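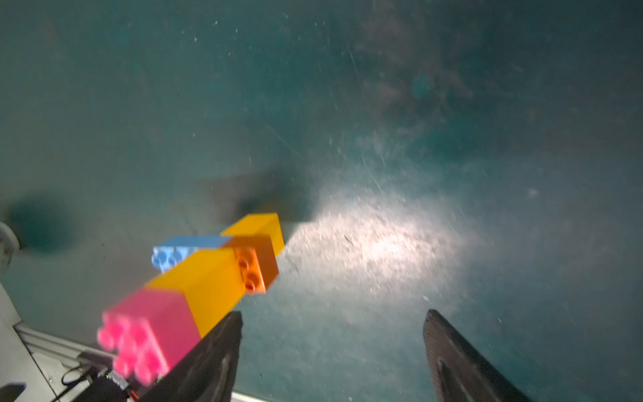
hedgebound
Our front garden wall has a crack running down it in steps, following the joints. It's single skin, waist height, and was there when we moved to Rellemdale. A man from Kleinschmidt looked at it for as long as it takes to drink a tea and quoted £2,000 to take it down and rebuild. My brother-in-law, who once put up a shed, says to fill it with a tub of Flernlow and stop fussing. The crack is wide enough for a pound coin at the top and closes to nothing near the ground. Is it dangerous, and is either of them right?

Posted 12/05/2026 in Walls and Fences

oldpointing
Possibly neither, which will please your household.

A stepped crack means the mortar has given way before the bricks have. Wider at the top usually suggests one end of the wall is sinking or tipping. Have a look at what's at that end. A downpipe emptying into the soil, a tree, or a gatepost that gets slammed all day are the usual villains.

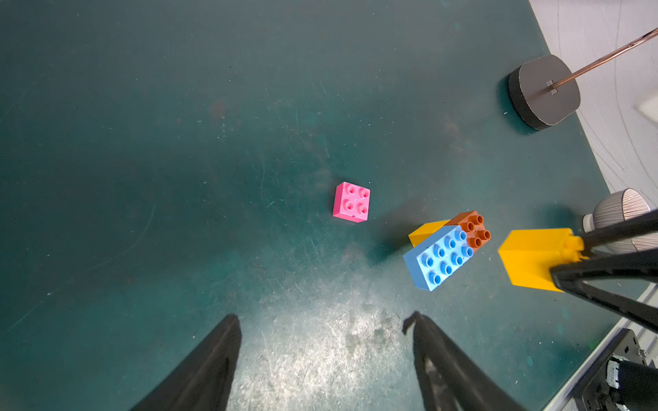 Before spending anything, make a pencil mark either side of the crack, measure between the two and write it down with the date. Do it again every few weeks. I did mine from March through to the autumn and it moved less than I did. If the gap stays put, rake out the joints and repoint. If it grows, you need the footing looked at, and no tub of anything will help you.
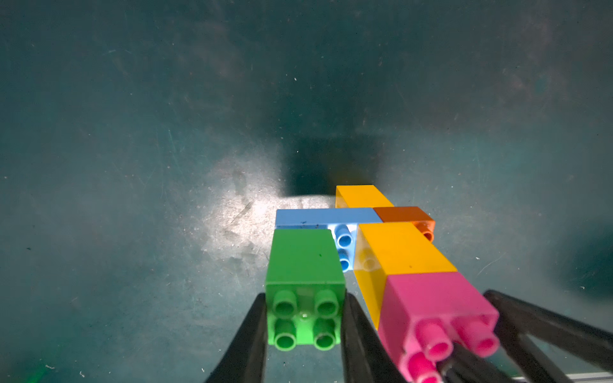
Bonding matters if you do end up rebuilding part of it. Each brick should sit over the joint between the two below, so that the load is spread and a crack has to work for its living. Children grasp this well before builders do: the long light-blue brick lying across that stack is the right idea, with the yellow one on top of it. When you take your wall down, go back in steps until you reach sound work and tooth the new bricks in. Don't leave a straight vertical joint unless it's a proper movement joint, with ties.

Push the wall gently. If it rocks, keep people away from it and get it down. Don't push it hard to prove a point to your brother-in-law. 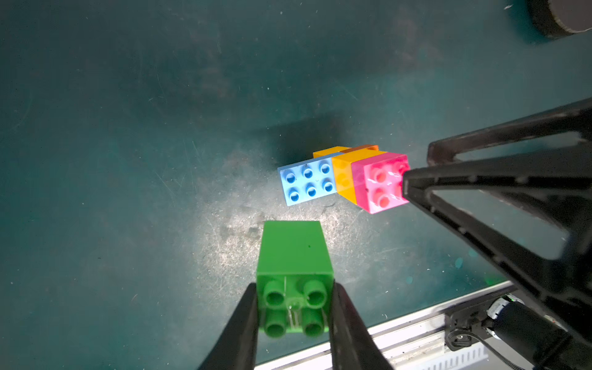
didntaskme
Get more quotes. I was told £2,000 for a wall much like yours and paid £800 for the bad end to be rebuilt and the rest repointed. Ask what mortar they plan to use, too. Mine was old soft brick and the first chap wanted to put hard cement on it — the faces would have been off in a few winters.

gatepost_gary
had the same crack. grew a hedge in front of it. cant see it now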